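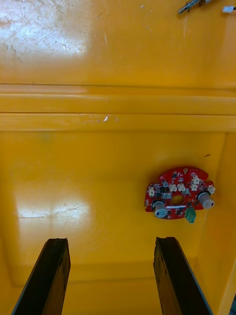
Small-parts handling at Tidthorpe is inspected before each shift and again after any change of tooling. This is the checklist for the Abernathy cell, with my comments from the December round. Start with the bins, as most of our write-ups come from there. A board on the floor of a yellow bin is fine for a pick. Small metal hardware up on the ledge is not, and goes back to stores before the arm is enabled. Scratched plastic is acceptable. Cracked plastic is a fail.

BEFORE POWER-UP
1. Emergency stop pressed and released at the pendant and at the gate. Pass.
2. Gate interlock drops the drives when opened. Pass. Log the test under form 203.
3. Marked floor line 700 mm from the edge of the bench, clear of stools and bags. Fail on arrival, fixed during the visit. The line is worn at the door end and needs repainting.
4. Speed in teach mode held to the site limit. Pass.

BOARDS AND STATIC
5. No board under power inside the reach of the arm unless the work order says so. The supply is switched off at the wall and the plug is pulled out.

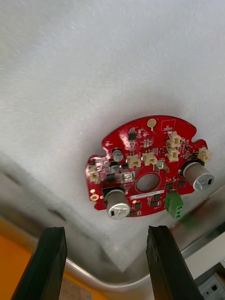
The work order has to be signed by the cell lead and kept at the bench. I found one signed copy and one blank. Marked as a comment, to be closed by the next round.
6. Wrist strap and mat tested. Pass, but the tester's calibration label is hard to read.
7. Grip force set for bare boards, never carried over from the last job. Saved recipe 55 is the right one at this cell.
8. Boards gripped by the edge, clear of connectors and tall parts. Pass. 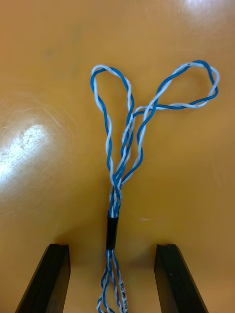
CABLES AND LOOSE WIRE

9. Loose wire picked one piece at a time. Loops catch on fingers, so the first lift is done at low speed with a hand on the stop.
10. Cables on the arm tied back with enough slack for full wrist travel. Run the wrist to both ends by hand and watch for rubbing.
11. Fasteners on the gripper checked for tightness and marked with paint pen. Not done. Raised with Lucienne Tessier, who will add it to the weekly sheet.
12. Gripper number written in the log and matched to the recipe. Pass.

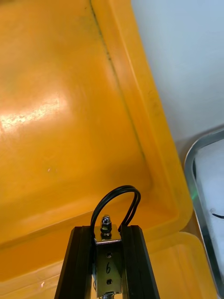 Tülin Karabulut asks whether item 10 could be split in 2, because the night shift checks slack and signs for rubbing as well without moving the wrist. She would also like item 11 done with the air off. I have no objection to either. Both changes go into the next issue, and until then please write "wrist moved" beside your initials at item 10.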